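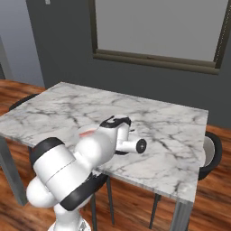
Gostthorpe open day — notes from the trip

Typed up on the train home so forgive the state of it. 2020-10-26, a wet one, and we were late before we'd even found the car park. Yamila Montecinos drove us from the station (thank you Yamila) and got us to the gate with the first tour already halfway up the hill.

For anyone who missed the last newsletter: Gostthorpe is the old slate and marble yard up past the reservoir. Shut for years, then bought by Paredes, who do worktops, hearths, window sills, headstones, that kind of thing. They open the doors twice a year, October and March. Ten quid on the gate, tea included, hard hats lent, bring your own boots.

Masks on indoors, small groups, one way round. All fine. Felt a bit odd shouting through a mask next to a saw but there you go.

First stop the block yard. Big open slope behind the sheds, blocks stacked on timbers with paint numbers on the ends. Haoran Lu took our group. He's been there since the reopening and knows every block by its faults. Stood us in front of number 244 and made us look for the vein. Couldn't see it. He threw half a bucket of water over it and there it was, rust coloured, corner to corner. That block will never make a long slab, he said, it'll go for sills. Spent longer on this than on anything else and I'd happily have had another half hour.

Question from someone at the back about where the stone comes from now. Answer: hardly any from the hill. The slate still does, a small face at the top that they work in dry weather. Marble all comes in by lorry. A few long faces at that. I think people want it to come out of the ground behind the shed.

Then the saw shed. Loud. Water everywhere, grey slurry running down a channel in the floor to the settling tanks. The big frame saw takes most of a day to go through one block and you can't really see it moving, you look away and look back and it's a finger lower. The slurry gets pressed into cakes and carted off. Khrystyna Yatsenko asked if potters could use it for glazes and got a proper answer, which was yes for some of it, and she's been promised a bag. Potters, speak to her not me.

Polishing next. This was the bit I'd come for and we were rushed through it, the group behind was catching us up. Seven heads on the line, coarse to fine, slab goes in looking like a pavement and comes out like a mirror. They also have a hand bench for edges and that's Telma Escobar's. She learned on headstones. Ran her thumb along an edge that looked perfect to me, tutted, went back two grits and did the whole thing again. She let us feel before and after. You can tell, just.

Her advice on marble at home, as best I could scribble it:

Wipe up lemon and vinegar straight away. Not in a minute. Straight away.
Don't bother with the sprays, a drop of washing up liquid and warm water.
Rings from glasses are etching, it isn't dirt, scrubbing makes it worse.
Reseal when water stops beading. No fixed date, just look at it.
If you can't live with a mark, buy slate.

Lunch was in the canteen, soup and a roll, or cake if you'd got there early. We hadn't. Window tables have a good view down to the water when the cloud lifts, it lifted for the length of one roll.

Afternoon was the archive room, which I nearly skipped and am glad I didn't. Constanza Garrido has been through the old wage books, 3,615 names entered so far with another shelf to go. In the busiest year 387 people drew wages there. There's a boy down as "lamps and errands" at a wage I won't repeat. If you have family from the valley write to her, she does answer, but be patient, it's just her on it.

Short talk to finish from the Lirent trust people about the footpath. Route agreed along the old tramway, gates to be paid for, opening when it opens. Somebody asked about dogs. Dogs on leads.

Practical stuff for the March one. Get there for the first tour, the later ones get squeezed. The bus stops at the bottom and it's a stiff walk up. Toilets by the office only. Offcuts are sold from a pallet near the gate, cash, I came away with a peice of green slate for under the kettle and carried it the length of two platforms regretting it.

Anyone wanting a seat in the minibus next time let me know by email, I'll put a list up when I have the date. Changing at the next stop so that's all for now.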